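Best way to ripen pears that stay hard?

Posted by Milagros Rivas
September 26, 2024

Got a big box of pears off the tree at our new place in Gollbridge. Picked them 2 weeks ago and they are still like rocks. Neighbor says leave them on the tree till soft, my sister says that ruins them. Who's right? Also no idea what variety, the old owner just called them "the Louro tree". Don't want to lose the whole box.

dulotau_gardener

Your sister. Most pears ripen from the inside out, so if you wait for soft on the tree you get brown mush around the core. Pick when they're full size and the stem snaps off when you tilt the fruit up. Then fridge - a few days for early kinds, couple weeks or more for winter ones. After that bring a few out at a time and leave them at room temp. Check the neck with your thumb. If it gives a little, eat it that day. Dont squeeze the middle, you'll just bruise it.

Paper bag with a banana speeds things up. Not plastic, they sweat.

erusdale19

what he said about the fridge. I skipped it one year and they never really softend, just went wrinkly. Made chutney out of the lot

oldorchard
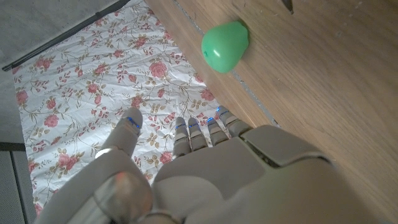 Color won't help you much unless you know the variety. Bartletts go yellow, but Anjou stays green the whole way, so a pear as green as that pear-shaped thing on the wood there could be ready or could be a week off for all you can tell by looking. Go by the neck. And keep any with bruises or broken skin out of the box, they go first and take the others with them. If you want a name for the tree, take a few fruit and some leaves to your county extension office in the fall, ours did it for free.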